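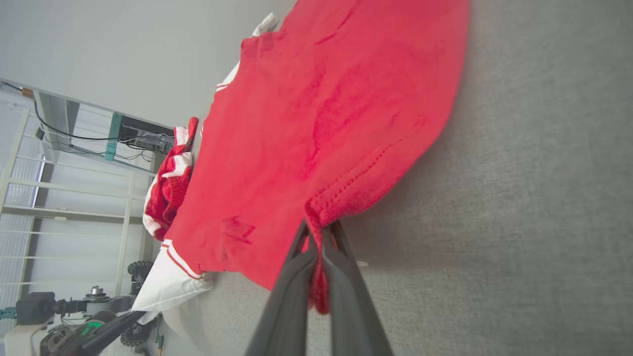
Taking a school group to a robot lab open day – what do I ask to see?

Posted by BermúdezMom in Days Out & Field Trips

Hi all! I help run an after-school club in Rutham and we've been offered a slot at the Cestgate robotics open day in September. It's a group of 38 kids, ages nine to twelve, plus however many parents I can rope in. The lady on the phone was super nice but kind of vague. She said there would be "two-arm work with clothing" and that we could stay as long as we liked, and then she had to go because the other line was ringing.

I have no background in this at all (I teach watercolor!) and I don't want to stand there nodding while the kids get bored. Is the clothing thing worth the drive? Has anybody been? And is there anything I should ask them to do that they don't do unless you ask? We'd be coming by bus and I have to give the driver a pickup time, so a guess at how long we need would be a huge help too.

Thanks in advance, you all saved me with the planetarium trip.

3 replies

Vilja Partanen

I went to the last one with my nephew and we stayed way longer than I'd planned, so yes, I'd say make the drive! The clothing demo was my favorite part of the whole building. They lay a garment out on a big gray table and two arms work on it from the same side, one on the left and one on the right. I went in thinking folding would be a pretty dull thing to watch. Then I stood there holding my breath over a sleeve, like it was the last minute of a ball game.

What I'd tell the kids beforehand is that cloth is really hard for a machine. A box is the same box wherever you put it down. A jacket is a different shape every single time, and it changes again the second you touch it. Once they knew that, the kids next to us got very into guessing where the arm would grab next. One boy called it right three times in a row and was unbearable for the rest of the afternoon.

A few things I'd do:

Get to the clothing table early. There's only room for a dozen or so people to see well, and with 38 you'll want to split up. Send the others to the Cleststead hall across the corridor (that's the one with the sorting line) and swap halfway.

Ask them to slow down and talk through one pickup. When I was there the staff were happy to do this but they didn't offer. Watch the hems and corners in particular. The arm on the right had hold of one hanging corner of a red jacket while the left one was down by the white hem band with its two fingers apart, not gripping yet, and the woman running it spent a good five minutes on why you'd go for an edge or a corner first. My nephew still brings it up when he's supposed to be folding his laundry. He doesn't fold it any better, mind you. 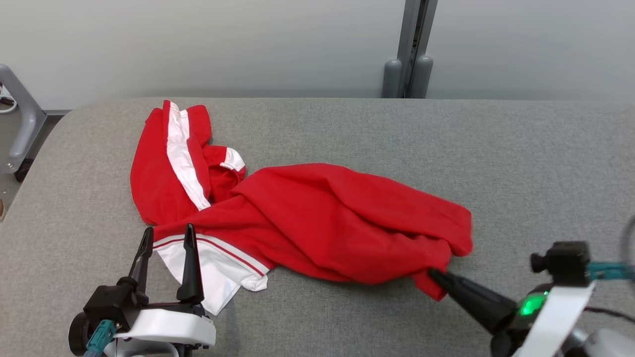 Ask what happens when it goes wrong. This got the best answers of the day, and it got the grown-ups asking stuff too. They told us they'd logged 3079 tries by then and that the early ones were mostly knots.

Bring snacks. The vending machine took my dollar and gave me nothing, and the cafe shuts at two.

For timing I'd tell the driver two and a half hours. We did it in less but there were only two of us, and one bathroom trip with your crowd is going to eat up twenty minutes right there.

One more thing – parking is on the far side, past the loading bay. If the bus goes in the front way it has to back all the way out, and I watched one do it. Have fun, and come back and tell us how it went!

rutham_bus_97

Its ok. The arms are slow. My daughter liked it, my son wanted it to be faster and asked if it could fight. There is a gift shop but its just pens

OldCranberry

Second the part about splitting them up. We took a scout troop and the ones in back couldn't see a thing, they ended up racing on the stairs. Call a week ahead and ask for a separate time for each half, they did that for another troop and it was no trouble. Also check if they need the photo forms signed by every parent. They wanted ours on paper and I'd only brought them on my phone, so we stood in the lobby for half an hour while someone hunted down a printer.

I don't know about the clothing one, when we went it was cups.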